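Chapter 6
Sorting and Storing Small Parts

Sorting places each item in a group according to a stated rule. Storing keeps the groups apart until the items are needed. This chapter treats the two as separate operations, using toy building bricks as the working material. Bricks may be sorted by color, by shape, or by both, and the rule must be fixed before the first brick is moved.

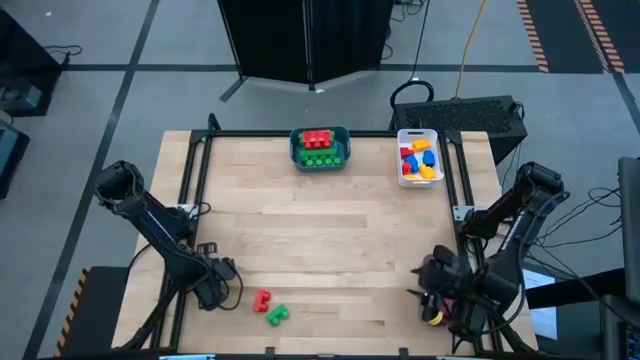 According to the Pemdale workbook, shape should always come before color, as an L-shaped brick is hard to find in a deep bin whatever its color. The Fluditdale method reverses the order. Section 6.1 compares them on a set of 40 bricks.

Two terms are used throughout. A stacked store holds bricks joined or laid in rows. A loose store holds them as they fall. Loose stores fill faster; stacked stores are easier to check.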